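Doblar ropa con paciencia: una defensa de las demostraciones lentas

Por Chantal Gauthier 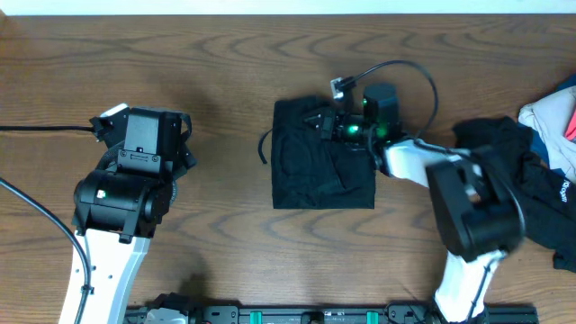
Lo que aprende un brazo cuando nadie tiene prisa

Llevo ya una temporada larga discutiendo con mi compañera Colleen Turcotte (discutiendo con cariño, que conste, y casi siempre con un café delante) sobre una cuestión que a primera vista parece menor: si conviene más enseñar a un robot con muchas demostraciones rápidas o con pocas, lentas y cuidadas. Ella es del primer bando. Yo, después de haber pasado buena parte de julio mirando cómo dos brazos se las ven con una tela negra sobre una mesa de madera, me he ido convenciendo del segundo, y quisiera explicar por qué sin dar a entender que el asunto está resuelto, pues le falta mucho.

En el proyecto Medve trabajamos con aprendizaje por imitación. Una persona guía los brazos, se registra todo lo que hacen y un modelo intenta reproducirlo después con prendas que no ha visto. Para la primera tanda reunimos 500 demostraciones hechas a buen ritmo, como dobla uno las camisetas en casa cuando tiene la cena en el fuego. Para la segunda nos quedamos en 196, pero con una norma que al principio nos pareció hasta un poco cursi: cada vez que una pinza se apoyara en la tela, había que esperar un momento antes de mover nada más.

El modelo entrenado con la tanda pequeña completó el doblado en el 69 por ciento de los intentos, y el de la tanda grande se quedó por detrás. Colleen dice, y tiene su parte de razón, que con más datos rápidos la diferencia se habría borrado. Puede ser. Pero a mí me interesa dónde fallaba cada uno. El modelo rápido fallaba casi siempre en el mismo punto, al pasar de sujetar a tirar: levantaba la pinza medio segundo antes de tiempo y el doblez se abría solo, con esa mala idea que tienen las telas blandas.

Ahí está, creo yo, el fondo de la cuestión. Una tela no es una caja. Cambia de forma con cada roce, se arruga por donde le da la gana, y si encima es negra las cámaras distinguen mal los pliegues. La persona que demuestra sabe todo eso con las manos y lo corrige sin darse cuenta. Si va deprisa, la corrección queda enterrada entre un gesto y el siguiente, y el modelo tiene que adivinarla. Si va despacio, queda escrita, por así decirlo, en los datos.

Hay objeciones serias, claro que sí. Demostrar despacio cansa muchísimo (yo acababa las sesiones con los hombros hechos polvo) y sale más caro por cada ejemplo. Además, el robot hereda la lentitud: nuestro modelo tarda el doble que el otro en terminar una prenda, y en una lavandería de verdad eso pesa. En Zivov, donde probaron una versión anterior, nos lo dijeron con toda la amabilidad del mundo y también con toda la claridad.

Aun así, prefiero partir de un sistema lento que acierta e ir acelerándolo poco a poco. Lo siguiente será mezclar las 2 tandas y ver si las pausas se pueden recortar sin perder el agarre. Colleen ya ha apostado que sí, y a mí, la verdad, me encantaría perder esa apuesta.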